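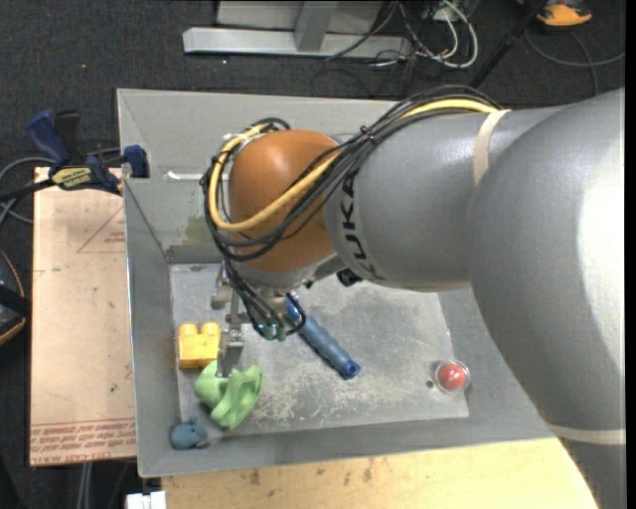
1/ What the budget sheet did not say

In August I finished the equipment plan for our picking cell. Many of you asked me how we divided the money, so I write it here in short posts. The robot arm was the easy line. Everything else was the work.

2/ We are a small returns workshop in Lesdale. Mixed things come to us in bins: toys, tools, soft things, packages with no label. A machine that picks only boxes is no use for us, and this decided most of the purchase.

3/ The arm is a KUKA. I will not discuss the price, every seller gives a different one and it depends on what you already own. My advice is to ask for the arm, the controller and the training as separate lines. Our first offer had all of it in one number and we could not compare it with anything.

4/ Cables. I had put zero for cables! Look at how much runs along the forearm and over the joint to the gripper. Benvinda Simões, who does our wiring, asked for a full spare set and I said no. One month later I said yes – and paid for the express delivery also.

5/ The gripper was the longest discussion. We had 4 offers. Mevar was the cheapest, Gaber had the better service contract. We tested both with a soft crumpled thing, a hard block and a long handle, in the same bin. If you make such a test, please bring your own objects. The samples of the seller are always very polite objects.

6/ The bin is sheet metal, with tall sloping walls. Before buying I measured only the floor of it. This was my mistake. The gripper needs space near the walls too, and small things like to stay in the corners. Put the bin in the plan at the same time as the gripper, in one line if you can.

7/ Small things I forgot completely: clamps, a sheet of acrylic, cable ties, connectors. For all this together we spent 2,220 and it had no line in the budget. Solange Thibodeau from accounting was patient with me, but she was patient only once.

8/ Now the plan has a line called "bench and fixing". I recommend it to everybody. Hold the bin with a proper clamp from the first day. If the bin moves a little, you pay it in hours and the hours are more expensive than the clamp.

9/ Time is also a budget. The seller wrote 6 weeks for delivery. I planned with 6 weeks. Next time I will keep 70 working days free for delivery and installation together, and I will not promise any date to the Lollthorpe site before the arm is on its base.

10/ Still open for us: a second gripper as reserve, or a longer service contract? There is money for one of them this year. I lean to the gripper. If you had to choose the same, please write me what you took and if you would take it again.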